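## Resetting the reading table

1. Move the mug and bottle off the table before touching the books.
2. Stack the books flat, widest at the bottom. Dark blue goes under the red ones.
3. Keep the plant clear of the stack so the leaves don't rub the covers.
4. Put the coaster down first, then centre the bottle on it. Check that the cap is tight.

Bottle with the turquoise or cyan cap:
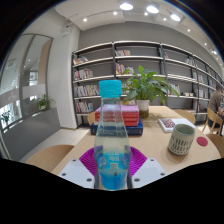
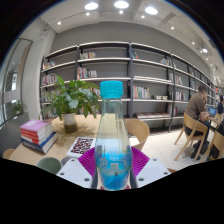
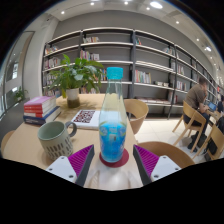
5. Wipe the tabletop along the grain with a damp cloth, then a dry one. Repeat every 2 weeks, weekly in August.

Gleice Damasceno, Apr 7, 2024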